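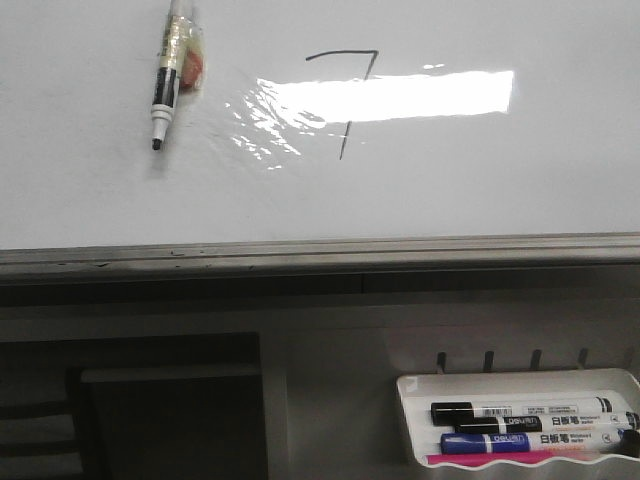
A glossy board is a glossy board, one reader wrote under our last whiteboard page, and anyone paying more than a tenner for a small one is paying for the box. We had some sympathy with that. The comment went on to say that the coating is the only part worth asking about, and that shops never give you a straight answer on it. We had even more sympathy with that bit, having just spent a week trying to get one.

Zendeda Desk Whiteboard with Stand
Sold by Bradham
Price: £60
Weight: 1,165 g (maker's figure)
Stand: folding, metal
Surface: gloss, dry-wipe
Supplied with: one cloth, no pens

What the maker says

Zendeda calls this a "studio-grade writing surface". We asked Bradham what studio-grade meant and were told it referred to the quality of the surface. The box promises "4,000 clean wipes", with a small mark beside it leading to a footnote on the base of the box, where you learn that the wipes were done with the maker's own cloth and the maker's own pens within an hour of writing. If you leave a shopping list up from one weekend to the next, you are outside the terms of the claim. We expect most buyers will be.

There is also a line about "glare-calming gloss". We will come back to that.

What you get

A white gloss panel with a metal edge rail, on a stand that folds flat. Setting it up takes a minute or two and needs no tools. The instructions are a single sheet of drawings, one of which shows the stand the wrong way round. Open it until it stops and then push a bit more; it feels as if it might break, and ours didn't.

Bradham's page says the stand suits "any desk". It suits a deep one. On a narrow desk the legs take up the space where your keyboard would go, and if you push the whole thing back against the wall you will be leaning over to write on it. Measure first. The footprint isn't given on the box, and the figure on the website was for the older model when we looked.

The stand gives two angles. The steeper is better for reading across a room and worse for writing, as the board rocks a little when you press near a top corner. The lower angle is steadier. We'd have liked something in between and didn't get it.

Writing and wiping
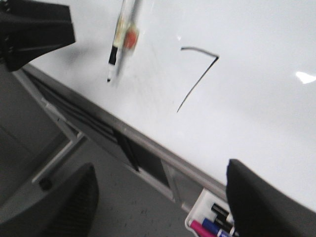
Dry-wipe coatings are sold on how well they let go of ink, so that is what we spent most of our time on. We used three makes of black pen: a supermarket one, a Yang fine tip that Bradham sells alongside the board, and an old one from the drawer. All three wrote cleanly. A thin stroke stays thin, and you can see how sharp the line is on the figure 7, whose long slanting stroke narrows to a fine point at the end with no feathering. The wiping is less impressive. There are faint grey smudges and some ghosting close to that same 7, and it's the sort of leftover you stop noticing until you want to write something small on top of it.

Fresh ink came off with the cloth in the box. Ink left overnight needed a second pass and left a haze. Ink left for three days needed spray cleaner, and the box doesn't include any. Bradham sells a bottle separately, of course, and so does every stationer in the country for less.

The cloth itself is poor. It picks up ink on the first wipe and puts some of it back on the second. An ordinary microfibre cloth did a better job and can go through the wash. We would bin the one supplied, or keep it for glasses.

Is the surface flat?

Zendeda says so. Look along it with a light overhead and you may think otherwise. A reflected ceiling light has a clean straight edge at one end and breaks into ripples at the other, and a truly flat panel wouldn't do that. It makes no difference to the pen that we could feel. If you plan to rule long straight lines, or to use the board as a background for filming small items, you might care more than we did. At this price we think it is fair to mind a bit.

We put this to Bradham and were told that slight variation is normal in gloss finishes and isn't treated as a fault. So don't count on a refund for it.

Glare

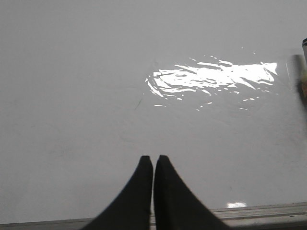

Glare on the glossy white surface, with smaller glints scattered below it.

Gloss reflects light, and calling it "glare-calming" doesn't change that. With a bright fitting overhead you get a hard white band, and whatever is written underneath it is hard or impossible to read until you move. Tilting the stand shifts the band up or down the board. It doesn't get rid of it. Daylight from the side was much kinder, and a desk lamp set low and well off to one side was fine too.

The matt version of this board, which Zendeda sells as the Dralgate, has far less of a problem with reflections. It is also harder to wipe, and coloured pens look flat on it. If your desk is under a strip light, we would still pick the Dralgate. For a room with a shaded lamp and a window, the gloss is easier to live with.

The rail

The rail along the bottom edge is the part we have fewest complaints about. It is stiff, it doesn't pinch your fingers, and the ends are properly finished. It won't hold a pen, mind you. Put one on it and sooner or later it rolls off. Bradham's page talks of a "pen-ready edge", and the best we can say is that the pen was ready to leave. Budget for a pot or a caddy to stand nearby.

Magnets

The board is listed in Bradham's "magnetic and accessories" section. It is not described as magnetic on the box. We tried a fridge magnet, which slid slowly down, and a stronger one, which stayed but would not hold more than a single sheet of paper. Treat it as non-magnetic. If you want to fix things to it, clear tape works, though old tape can leave a gummy edge that the ink then sticks to.

Customer ratings

Bradham shows 324 reviews for this board, mostly glowing. We read a good number of them. Plenty were left in March within a day or two of delivery, before anyone could know how the surface wears, and a fair few turned out to be about the older model with the plastic stand. The later and grumpier ones say much what we have said: good to write on, fussy to clean, shiny.

Guarantee

Two years, covering the stand and rail. The writing surface is covered for "manufacturing defects only", and staining is excluded. So the one thing likely to go wrong is the one you'd be paying for yourself.

Would we buy it?

At full price, no. The metal stand is better than the plastic ones we have tried and the board takes a fine pen very well, but the claims about wiping and glare don't hold up on an ordinary desk. Bradham discounts it fairly often, and at a third off we'd think about it, with a decent cloth and a bottle of someone else's cleaner added to the basket.

Returns to Bradham are free for unopened boxes only. Once the film is off the surface, you pay the postage.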